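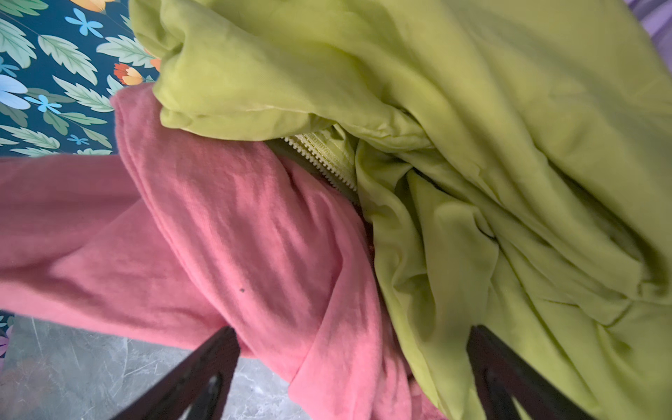
**Nimal Rathnayake** wrote:

Slow down before the fingers close, and let the person driving feel a little bored. I know that sounds like odd advice for a laundry task, but most of the bad demonstrations I've gone through were bad in the half second before the grasp, when somebody saw fabric between the fingers and squeezed. With two garments piled together you get both of them about as often as you get one, and then the model learns that both is fine.

---

**snaedis_th** wrote:

Thank you, Nimal, and hello again everybody! For anyone coming in fresh, I'm the one putting together the clothes sorting set for Sornow. We drive the arm by remote control with the wrist camera view up on a screen, and the job is to take one garment from a pile and set it aside. We have 484 demonstrations so far, and I was feeling pretty pleased with that number until I sat down one evening with a pot of tea and watched a big stretch of them back to back.

My trouble is exactly what you describe. When a pink fleece and a green zip-up are tangled together, the driver can't always tell from the wrist view which one the fingers have hold of. Sometimes it's both. Do I keep those runs, or throw them out?

Snædis Þorgeirsson

---

**Arnar Thoroddsen** wrote:

Keep them, please! I feel quite strongly about this one. If you throw out every double grab, your robot will never have seen one, and the first time it lifts two things together it will carry on as if all is well. What you want is the double grab *and* the recovery – lift a little, notice, lower, open, try again from another side. We did our towel work at Cukar that way and I'd never go back.

---

**Nimal Rathnayake** wrote:

I'll disagree with Arnar a bit here, and fondly, as we've had this argument before. Recoveries are lovely if the driver really does recover. In my experience a tired driver shakes the arm until something falls off, and then you've taught shaking. I would keep a double grab only when the fix is clean, and I'd put it in its own folder so you can train with and without it.

---

**Signe V.** wrote:

Could I ask a beginner's question in the middle of all this? Would it be easier to do it by hand? I've been guiding our arm directly, holding it by the forearm and pushing it where it should go, and with cloth I find I can feel a snag long before I'd ever see it. I've only done 50 or so... no, I just checked the log and it is 50 on the nose. They're slow, but I like them.

---

**snaedis_th** wrote:

Not a silly question at all, Signe! We began that way. I loved it for drawers and lids. With clothes my own sleeves kept getting into the camera view, and the motion came out jerky whenever I changed my grip on the arm. You're right about the feel, though. I miss it every single day. Our controllers buzz a little when the fingers meet resistance, but fleece is so squashy that the buzz comes on late and doesn't tell me much.

---

**Hideaki Yokoyama** wrote:

A few things that helped us with jackets and hoodies, in case any of it carries over:

- Have the driver say which garment they're going for before they move, and record that with the run. It settles so many arguments afterward.
- Grab a fold that stands up by itself. Where two fabrics press against each other, you're guessing.
- Stay off the zipper if you can. Teeth slide in the fingers, and an open zipper edge loves to catch on whatever is next to it.
- Pause for 3 seconds after the first small lift. It feels like forever with the controller in your hand, and you can trim it later.
- Swap drivers after 4 piles. Ours get sloppy after that, me included.

On the main question I'm nearer to Nimal than Arnar, but I wouldn't use a separate folder. A label is enough, and folders get lost (ask me how I know).

---

**Arnar Thoroddsen** wrote:

I can live with a label. I can't live with a 3 second pause, Hideaki! Trim it badly once and you have a robot that lifts a sweater and stands there thinking about its life. One second is plenty if the driver has a second screen with a side view.

---

**Hideaki Yokoyama** wrote:

We only had the wrist view, so the pause was the price. With a side camera, fine, go shorter.

---

**snaedis_th** wrote:

We do have a side camera – it's just been switched off since April because its cable kept snagging. I'll tape that down properly tomorrow morning. Then the plan is to name the garment out loud, label the double grabs, and keep the ones with a clean recovery. Signe, if you ever try hand guiding on anything with a zipper, would you post how it went? I'd love to compare your 50 with a batch of ours.

---

**Signe V.** wrote:

Gladly! I have one old hoodie with a stubborn zipper and I'll start with that after lunch.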